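Two weeks with the Givska hand controllers, and I'm mostly a fan! I bought the pair used from Lionel Tindall to record demos in our kitchen simulator, and setup took me one evening (plus a lot of muttering at the Ultodix driver).

The grips are light, the triggers are smooth, and I got through 100 demos before my wrists complained. The left one drifts a little - recentering fixes it, but you have to remember to do it. 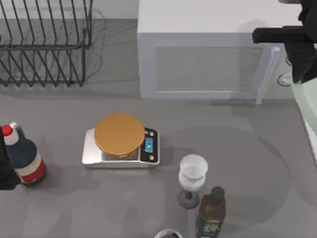
Depth is my real gripe. I steer both arms off a flat monitor, and judging how far away something is gets tiring fast. Big stuff like the white cabinet is easy enough, but coming down next to the wine glass with that brown bottle right beside it, I slow to a crawl. Josefina Escobar swears by a second camera view, so I'm trying that next.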